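Small items storage: changes to tray use in the Wemar building

4 min read

2018-06-15

Staff and tenants of the Torkico Centre are advised that the small items store on the ground floor of the Wemar building has moved to a single tray system. The change applies to bottles, small packages, sample containers and other loose articles that were formerly kept in mixed drawers. It does not apply to glassware or tools, which remain under the existing arrangements.

The store now holds 74 trays. Each is assigned to one shelf position and carries the number of that position on its short side when it is in circulation. The drawers were difficult to search and more difficult to clean, and the annual review found that a good deal of time was being lost in looking for articles that had been put away correctly but behind something else. An open, shallow tray can be checked from above without unpacking it.

The sorting bench is to be used for all transfers into and out of trays. Users should set the tray down first, place the articles beside it, and move them across one at a time. Small bottles may be laid on their sides, provided that the cap is closed and the label can be read.
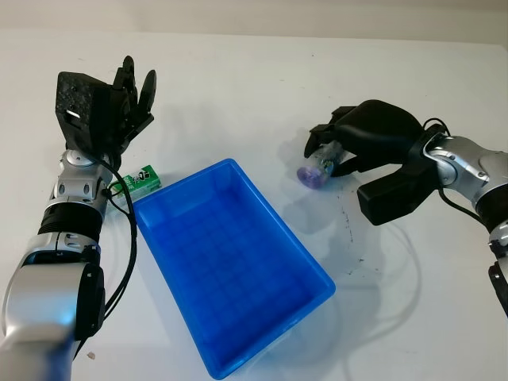
What goes in a tray

Articles fall into three categories: bottles and tubes, packages, and unpacked parts. The categories are not to be combined in one tray, although a tray may hold several articles of the same category if they belong to the same register entry. At present the register lists 35 entries in the first category, and it is expected that some of these will be merged once duplicate stock has been run down.

Anything without a label should be left on the bench with a note giving the name of the section and the intended use. Stores staff will enter it in Evik, the Centre's stock register, and assign it a position. Users are asked not to write directly on bottles or caps, as ink has been found to transfer to the lining of the shelves – a matter raised by two sections in the last round of comments.

Packages should lie flat. Where a package is too long to sit within the rim it is to be kept on the wide shelf at the Bilyk Street end of the room.
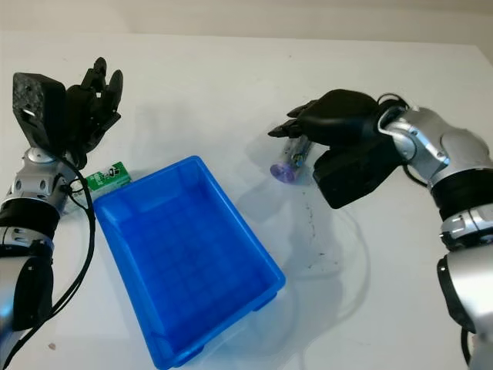 Blue tray on the white tabletop, with a small green item at its upper left corner.

Cleaning and return

Trays are to be returned clean. Warm water and the mild detergent kept at the sink are sufficient for ordinary use, and abrasive pads should not be used on the moulded floor of the tray. Rinsed trays go upside down on the rack and are put back in circulation the following morning.

The tabletop should be wiped after each session with the cloths provided. Scraps of paper, backing film and broken seals go in the bin under the bench. Sections that use the room in the late afternoon are reminded that the lights switch off automatically, and that articles should be back on the shelf before then.
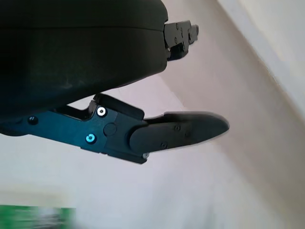

May a tray be taken out of the store overnight?
Trays may be taken for up to 6 days if the loan is entered in Evik beforehand, after which the tray must be brought back or the loan renewed at the counter.

Labels and caps

Colour has been suggested as a quick means of telling bottles apart. The Centre does not rely on it. Suppliers change their caps without notice, and the same contents may arrive under a different colour in the next delivery. The printed label remains the only accepted means of identification, and a bottle whose label has come away is to be treated as unlabelled even if its cap is familiar to the user.

Translucent containers may be placed in any tray in the bottles and tubes category. Containers with a rounded base should be laid down once they are in the tray.

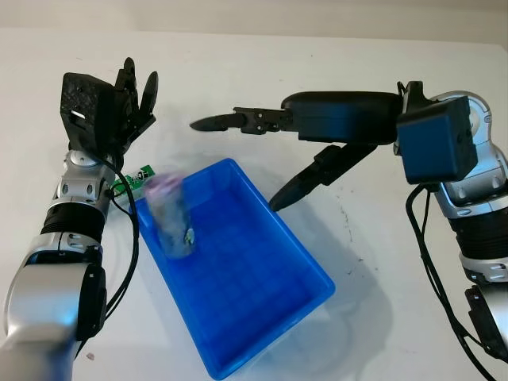

A translucent container at the upper left part of the blue tray.

Comments on the arrangements may be sent to Jummai Ezeani, Stores Coordinator, or left in writing at the ground floor counter. The remaining mixed drawers will be removed in September. Sections with articles still in those drawers are asked to claim them before that time – unclaimed stock will be entered in the register and made available to all users of the building.

Contact Stores | © 2018 Torkico Centre | Back to top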